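## Keeping fruit on the counter this winter

*Paddale Kitchen Notes, 25th January*

The shared kitchen on the second floor has had fruit out since December, when Francine Chan started bringing in whatever her sister's store in Gauthier was marking down. It gets eaten, mostly. What doesn't get eaten goes soft at the bottom of a deep bowl, and by the time someone finds it the fruit above it has gone too. Radek Tichý threw out most of a bowl of clementines after the holidays and asked if we could do better.

We swapped the deep bowl for a plate. A plate holds less, and you can see every piece on it. If one orange has a soft spot or a bit of white fuzz near the stem, it comes off the plate that morning and the others have a chance. The old blue bowl is in the lower cabinet next to the colander if anyone wants it for salad.

Small fruit does best on the plate. Little oranges, kumquats and limes can sit in one layer without rolling much, and people take them on the way past. Big navel oranges tend to stay put for a week, so please leave those in the bag in the fridge and bring out one or two when the plate runs low. Lemons can sit on the counter next to it. They are for tea and for cooking, and keeping them off the plate means they don't get peeled by mistake (it has happened, and Takumi Oshima would like it known that he ate the whole thing). 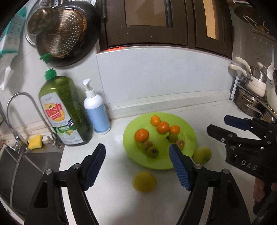
How long does citrus keep at room temperature?

A week is a fair rule in a heated kitchen, a little more if the room is cool, and several weeks in the fridge drawer. Thin-skinned mandarins go first and thick-skinned lemons last. Fruit that has started to feel light for its size is drying out and should be juiced that day.

A few other points came up when we talked it over.

Wash your hands and the fruit, but wash the fruit when you're ready to eat it. Water left around the stem end is where mold gets going. A rinse under the cold tap and a rub with a clean towel is plenty. Dish soap is for the dishes and shouldn't go on fruit, including fruit you plan to peel.

Keep apples and bananas away from the citrus. Both give off the gas that ripens other fruit. It matters less for oranges than for pears or avocados, but Florence Boychuk brings avocados in most weeks and they went from hard to brown in two days when they shared a spot with the bananas. Bananas now hang on the hook by the toaster. Avocados can go on the windowsill.

Wipe the counter under the plate when you wipe the rest. Juice that dries there gets sticky, and the plate picks it up. The plate itself gets a wash when it's empty, or every five days if it never is. Dwight Kowalchuk has put a line for it on the cleaning sheet between the kettle and the microwave.

If you use zest in your cooking, take it before you cut the fruit. Half a lemon without its skin dries out fast, so wrap it and write the date on the wrap. There is tape and a marker in the top drawer. Frozen zest keeps its flavor for a few months - the small jar in the freezer door is for everyone, and it is nearly full right now.

Francine also passed along her way of using up tired oranges, which takes 800 grams of fruit:

- Slice the fruit thin, skins on, and pick out the seeds.
- Cover with water in a wide pot and simmer until the peel is soft.
- Add the same weight of sugar as fruit and cook gently until it thickens.
- Spoon into clean jars and keep them in the fridge.

It won't set as firmly as store marmalade. It is good on toast and better in plain yogurt. She used a spoonful of Farnemow honey in place of some of the sugar last time and said she wouldn't bother again.

The next bag from Gauthier should be mostly limes and a few grapefruit. If you'd like to chip in, the envelope is inside the tea cupboard door. Names of anyone allergic to citrus should go to Florence, so we can keep a separate cutting board for them.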